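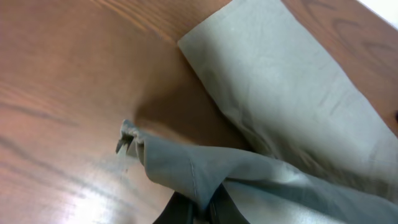
Folding and sorting: progress since March

Report to the Pearce Fund from the Lirnstead Clothing Store
Prepared by Jolene Rutherford, 4th September

Your grant was given for two things: a proper place to fold and sort donated clothes and household cloth, and the hours to do it in. Both are now in use. The sorting table went in at the end of March, against the white wall in the back room, and all folding is done there. Before that we worked on the counter and had to clear it each time the door opened.

We have handled 2,437 items in the period. Of these, 73 were put aside for mending and the rest were folded and shelved or passed on as rag. The target in the application was 100 items a week, and we fell short of it in the first weeks while the shelving was being moved. We have kept to it from May.

How the table is used

Cloth is laid flat, smoothed from the middle outwards and folded once lengthways before anything else is done to it. Large pieces go down first and smaller ones are dealt with on top or to the side. Seams and hems are looked at while the piece is open, as this is the only time anyone sees the whole of it. The table is wiped down and left clear of cloth between batches, so that light and dark fabrics do not get mixed up.

We had expected to need a second table. We do not, provided one person folds and another carries to the shelves. The money set aside for it (see the budget sheet) has not been spent, and we would like your agreement to move it to the mending line.
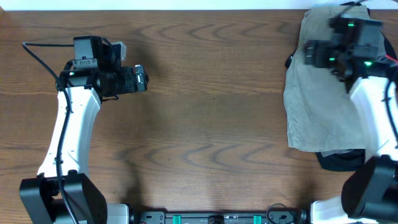
Denise, asked in August what she made of the new arrangement, said that the folding was quicker but the table was a little low for a full morning, and that she would sooner have it raised than have another one. We have had a price for blocks under the legs from Karkosier and will go ahead if the cost stays within the small repairs allowance.

Mending

This is the weaker part of the work so far. Most of what is put aside needs only a seam closed or a hem caught down, but pieces have waited up to 2 months because the sewing machine was away for repair. It is back now. We have also started checking double-stitched seams by hand – pockets and plackets mainly – as stray threads there were being missed and only came to light on the rail.
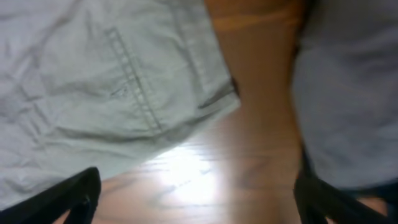

Pale cloth with a double-stitched seam and a folded hem.

Next period

The mending backlog comes first. After that we will relabel the shelves by size, and take the bed linen that Cosex has offered us once there is space for it. Storage is tight and we may have to refuse curtains over the winter. Spending to date is on the attached sheet, with receipts for the table and the shelving. The next report will reach you in March.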